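Household sponge

A household sponge is a soft, porous block used with water to clean dishes, counters, and other hard surfaces. Most sponges sold today are made from cellulose or from polyurethane foam. Natural sponges, taken from the skeletons of sea animals, are still sold for bathing and for some craft work, but they make up a small share of kitchen use.

Materials

Cellulose sponges are made from wood pulp. The pulp is treated to form a thick liquid, mixed with salt crystals and plant fibers, and heated in molds. The crystals melt away and leave the larger holes. Cellulose takes up a good deal of water and stiffens as it dries.

Polyurethane sponges are cut from large blocks of foam. They are light, stay soft when dry, and hold less water than cellulose. Dye is usually added before the foam sets, so that the color runs through the whole block. Some products have a rough layer glued to one face for scrubbing.

Storage

A sponge left flat in a sink or dish dries slowly from below. Open holders, such as wire racks and baskets, let air reach more of the surface and allow water to drain. Holders may stand on the counter, hang from the faucet, or attach to the wall of the sink. 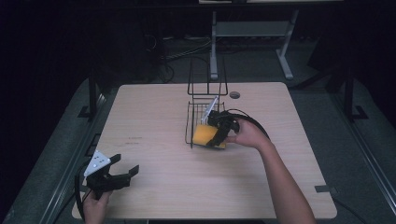 A yellow sponge at the front of a black wire basket.

Hygiene

The moist inner spaces of a used sponge are well suited to the growth of bacteria. Rinsing removes food scraps but leaves much of this growth in place. Common household advice is to wring the sponge out after each use, keep separate sponges for dishes and floors, and throw away any sponge that smells or has begun to crumble. Sponges used to wipe up juices from raw meat should not be used again on dishes.

Regional use

In the town of Grønli, the local household school taught sponge care as part of its kitchen course. A handbook prepared for the course by Gunvor Tangen set out 59 short rules for the kitchen, two of them on sponges. The first called for a fresh sponge at the start of each month. The second barred the use of dish sponges on stoves. The Fornel works, on the edge of the town, cut foam sponges for shops in the district and at its peak employed 89 people.

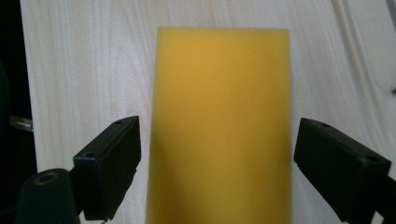 Leif Nordin, in a comment on an earlier version of this article, objected that the monthly rule was never meant for foam. According to Nordin, the handbook was written with cellulose in mind, and foam sponges in the district were commonly replaced once they no longer sprang back when squeezed. The handbook itself does not name a material.

Disposal

Plain cellulose sponges break down in compost if they contain no plastic fibers. Polyurethane sponges do not, and are normally placed with general household waste. Sponges with a glued scrubbing layer are treated in the same way unless the maker states otherwise.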